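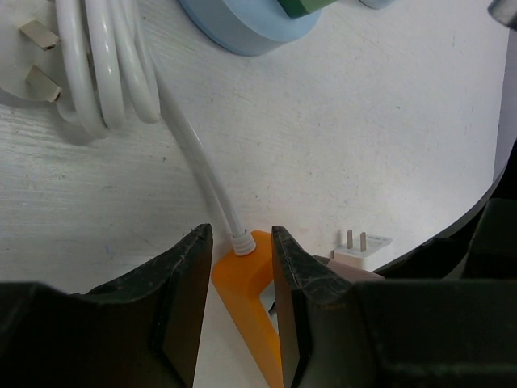

Arturo Villa set the oven to 200 and entered the time, 4:10, in the left column of the notebook. The right column was for Lammers, who did not eat anchovies and had said so in writing.

The test was simple. Two trays of onion tart, same dough, same onions, cooked down for an hour in the same pot. Tray A had four fillets melted into the oil. Tray B had salt, adjusted by weight until Xiomara Calloway could no longer tell them apart with a spoon.

Lammers arrived at five and washed his hands. He took a square from each tray, chewed, drank water, and repeated the procedure in reverse order.

"A is better," he said. "More onion."

Villa wrote down "more onion."

"Which one has the fish?"

"The results are read at the end," Calloway said.

Lammers cut a third square from A. He ate it standing at the window, where the buses to Zaltau turned around in the January dark. Then he picked up the pen, found his own name at the top of the right column, and drew a line under it.

"Leave it blank for now," he said, and reached for the tray.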